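Section 4: Setting up your monthly pension payment

Complete this section after your Jayawardena retirement account has been opened and your final employer contribution has posted. Most members need around 30 minutes.

1. Sign in and select Retirement Income.
2. Confirm your date of birth and last day of work. If either is wrong, stop and contact your plan office before going on.
3. Enter your bank routing and account numbers. The account must be in your name.
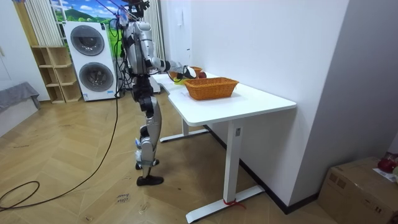

4. Choose a payment type. Single Life pays the higher amount and ends at your death. Joint Life pays less each month and continues to your spouse.

Caution: The payment type cannot be changed after the first payment is issued.

5. Enter a starting amount. The minimum is $600 a month. The worked figures in Section 5 use $2,983.
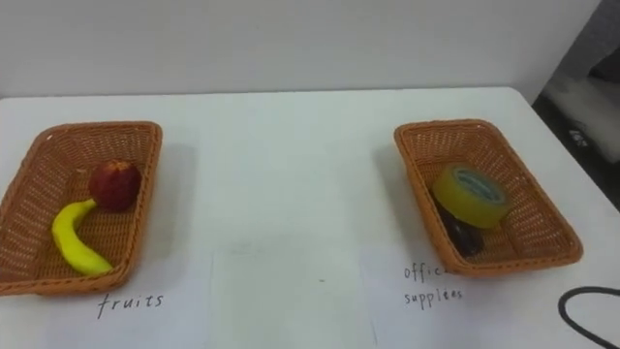 Two woven baskets on a white tabletop.

6. Set your tax withholding. If you leave this blank, the default rate applies.
7. Name at least one beneficiary — a full legal name is required.

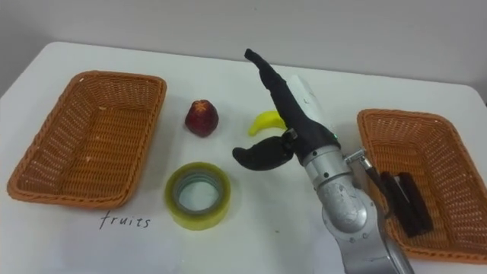
Reading time: 2 min

Note: Members who support a parent or an adult child can add a second payee under Shared Payments. Each transfer is limited to $1,000 a month and counts as your own income for tax purposes.

8. Review the summary page, then select Submit. Requests received after 4 p.m. are handled the next business day.
9. Save the confirmation number. You will need it if you call.
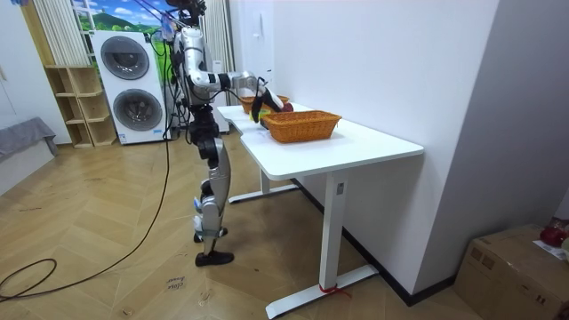
Robot at a white desk, arm extended.

If your first payment has not arrived by the date on your confirmation, call the Grulldale office and ask for Sajib Akanda or Moushumi Bandara.

Related
Section 5: Changing your payment amount
Section 6: Working part time while drawing a pension
Drinuvdale office hours

Contact us | © Jayawardena Retirement Services | Back to top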